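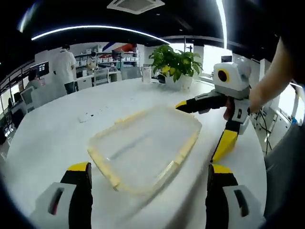
Posted by the Ikano household desk
Storage and kitchen tester
28 January 2013

Clear plastic containers: what's worth bothering with

I've read a lot of advice about plastic containers and most of it seems to come from people selling plastic containers. A clear one with a coloured rim is a handy thing on a big white table, I'll give it that. You can find the edge at a glance. Whether you need a matching set of 20 is another question, and my answer is no.

Start with one. Use it for a month before you buy its brothers and sisters. I bought the Bametti stacking set in November and paid 49 dollars for it, and half of it is still in the cupboard holding nothing.

Cloudy plastic. The usual tip is a paste of bicarb soda and water. It lifts tea stains and a bit of grease. It does nothing for scratches, whatever colour the paste is. Use a soft cloth and go easy - the green scourer is how most of the scratches got there.

Smells. Leave it open on the windowsill for a day or two. I tried the crumpled newspaper trick and then tried it without the newspaper, and couldn't tell the difference.

Labels. Warm soapy water, then cooking oil on whatever gum is left. The Jinico spray works too but costs more than the oil and stinks.

Rims. Grime collects under a raised rim and a dishcloth won't reach it. An old toothbrush will. Do the corners while you're there.

Lids. If a lid has warped, it's finished. I have seen the hot water and heavy book cure recommended all over the place and have yet to get a decent seal out of it. Keep the bottom as a tray for seedlings, batteries or the mail.

Plants on the same table. Pick off yellowing leaves before they drop into whatever you're sorting, and water from a jug with a proper lip. I don't believe in leaf shine sprays. A damp cloth gets the dust off glossy leaves and costs nothing.

Measuring. Take the inside of the shelf, and take it at the back as well as the front. Mine is 62 cm at the front and a bit less behind - old house, crooked walls.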